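3.2 What counts as a tray

I should say up front that I did not plan to write a section on trays. The study was supposed to be about how people in canteens talk to each other while they clear up, and I had a coding sheet with turns, pauses and overlaps on it. Then I sat down with the first transcripts from Prevard and found that the same flat thing with a rim was a tray to the morning crew, a board to the evening crew, and "the red" to one very sure-footed dishwasher who never used a noun if a color would do. So I started over (my co-author, Maite Benítez, was kinder about this than she had to be).

What I want to work out in this section is where people draw the line between a tray and its neighbors: plates, boards, lids, shallow boxes. Older work on household words mostly asks people to name drawings, one at a time, on a blank page. That's a fine way to study shape, but I think it misses a lot. In our interviews people hardly ever began with the outline. They began with what was sitting on the thing, and whether they'd be happy to pick it all up and walk off with it. Afroza Siddiqui calls this the carry test in her notes, and I've borrowed the name because I couldn't come up with a better one.

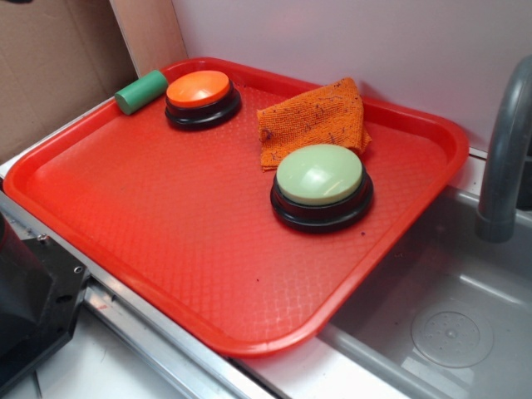
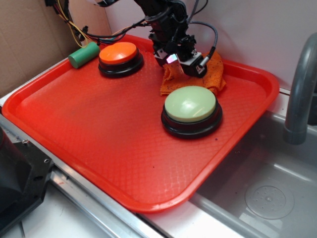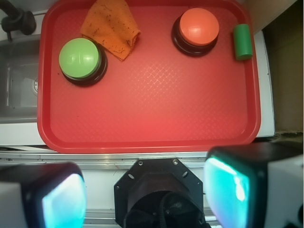
Figure 4. Red or red-orange plastic trays with a raised rim and a diamond-textured floor, in use as a surface for small objects. No food or dishes are being carried.

Figure 4 gives the kind of case I mean. Almost everyone we asked said "tray" right away, and it took some poking to get a reason out of them. The rim came up a lot, and so did the rough floor. One speaker told me that a smooth one would be a lid – she was quite firm about it, and she went and got a lid to show me.

Things got messier when we asked what would make it stop being a tray. Osaze Obi ran these sessions and let people argue, which I'm glad of, as the arguments are the best part of the recordings. For some speakers a tray that never gets carried turns into a mat after a while. For others it stays a tray forever, even nailed to a wall. We ended up with 378 usable answers to this question, and I coded them twice, once in September and once after I had forgotten what I'd said the first time. The two rounds disagree in 11 places. Nearly all of those are answers with the word "platter" in them, and I'm still not sure what people want from that word.

I also expected age to matter more than it did. Speakers who had worked in kitchens for a long time were no stricter than the new hires, and if anything they were looser – "tray" covered baking sheets, drawer inserts and, for one pair of sisters, the bottom of a bird cage. The strict ones were people who order supplies. They had catalog pages in their heads, and they'd correct me in the middle of a question if I mixed up a tray and a tote.

Nektarios Mavromatis has suggested to me that the carry test may be a habit of English speakers more than anything about the objects. He could be right! Our Spanish interviews, which Maite is still transcribing, lean on the word bandeja in ways that don't line up neatly with the English ones, and I come back to them in Section 5.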